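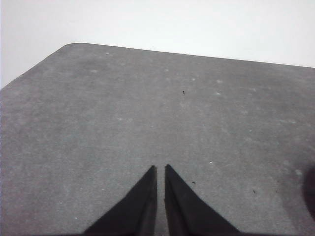
What is the best way to look after the grey tables?

Wipe them with a well-wrung cloth and a drop of ordinary washing-up liquid, go over them again with clean water, and finish with a dry tea towel.

Several of you asked about this after the June get-together, and I promised Farzana Khokhar I would put it in writing, so do forgive me if I go on a bit. I have grown rather fond of a matt grey top (it is kind to tired eyes on a long afternoon, and you can find a dropped white button on it in no time), but it does have its ways, and it likes to be treated gently.

The main thing is to go easy on the spray polish. Senga Baxter tried one on the table nearest the kitchen, with the very best of intentions, and we ended up with a shiny patch the shape of Ireland that took two evenings and a great deal of warm water to shift. Polish sits on top of a matt finish and then every sleeve that passes leaves its mark. The same goes for scouring pads, I'm afraid, even the soft green sort.

For glue, let it go hard and then ease it up with an old plastic card, held nearly flat. For pencil, a clean white rubber works beautifully. For candle wax Evander Hepburn swears by a bag of frozen peas laid over the spot, and having watched him do it I am quite converted! Tea rings come away with the ordinary wash if you catch them the same evening.

You may also notice that the surface looks a little dusty even when you have just cleaned it. Some of these tops have a speckle in the finish, so if your cloth comes away clean, put the kettle on and leave it be. I spent most of one morning finding that out for myself.

Radosław Kołodziej has kindly bought us 18 new cloths, which are in the drawer under the urn, the blue ones for tables and the yellow ones for everything else. Please take them home for a wash if it's your turn, and bring them back dry, as we had a rather sad smell in that drawer over the winter. If anybody has felt pads going spare for the chair legs, Senga would be very glad of them, and she is usually in from 6 o'clock.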